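Wipe the table first

I look after a two-arm cell, and I have an opinion about it that gets me eye rolls at lunch: most of what we call repair is cleaning we put off.

Our cell sits in a bay at Truten, and the service plan came over from Sudimer, who sold us the package. It's a nice binder! It has a whole section on joint calibration and 4 lines on cables. Guess which one has cost me more evenings.

Cables move every time the arm moves. They rub, they tug at the connector, they slowly work their way into places you'd never route them on purpose. Last January the left arm kept dropping out for half a second at a time, and I spent two days in the logs being very clever. Then I wiggled the plug at the base and there it was. I reseated it, gave the loop a bit more slack up over the shoulder, and ran 100 cycles without a single fault. I felt pretty dumb, and also great.

So now I do things in a boring order. Power off, hand along the cable from base to wrist, feel for anything stiff or flattened. Then the mounting bolts on the rail. Then the gripper fingers, which get a wipe and a good look at the pads. It takes some 25 minutes for the pair, and I'd defend every one of them.
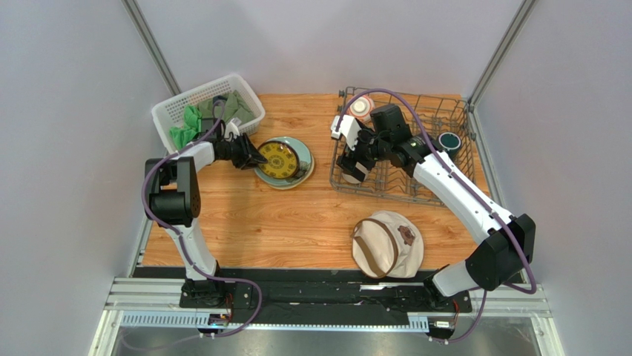

The folks at Kohlhase do it the other way around - they calibrate every week and look at the wiring when something quits. I get the appeal. Calibration gives you a number, and you can put a number in a report. But a fresh calibration on an arm with a loose base bolt is just a very precise record of the wrong thing, and you'll be doing it over by Thursday's shift or whenever the bolt moves again.

My other gripe is spares. We use Breva cable sets, and I used to keep one on the shelf for both arms. Keep two. Label which end goes to the wrist, in marker, in big letters, while you're calm and it's ten in the morning.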